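Fold the cloth, don't ball it

The usual advice on wiping down a worktop concerns what is sprayed on it. Far less is said about the cloth, and I think this is the wrong way round. Most of the smears I see on pale surfaces are put there by a cloth used badly.

My position is simple. A microfibre towel should be folded before it touches the surface, and it should stay folded. Folding in half twice gives a pad with 4 layers and a fresh face each time it is turned. A towel gathered into a ball gives an uneven contact area, and the user has no record of which part has already picked up grease. At the Umosgate workshop kitchen we ran both methods for a month. The folded towels went to the wash less often and the benches looked better at closing time. 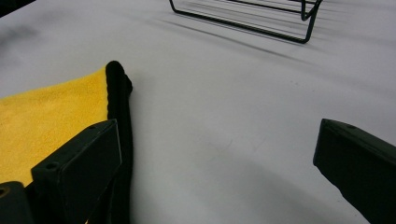 The second question is the edge. Bound towels have a poor name among car people, who say that the binding drags and can mark a finish. On paintwork they may have a point. On a worktop I would take the bound towel every time. An overlocked edge frays, sheds thread and goes wavy. A thick binding costs a little flatness at the corners, which tend to curl, but it keeps the towel square, and a square towel folds properly. The binding should be kept off the wiping face, and the fold does that if the edges are turned to the back.

Colour matters too, though only as a label. Yellow for worktops and another colour for floors is enough. The Riedl chart on our wall lists 15 categories and I have yet to meet anyone who follows it. Two colours will be remembered.

As for storage, Firkix sells a rack and Muvlow sells a drawer insert. Both work. Neither is needed - a folded towel left flat on a clean, dry bench is stored well enough between jobs, provided it is dry itself. A damp one should be hung up by the short side, with the binding at the top.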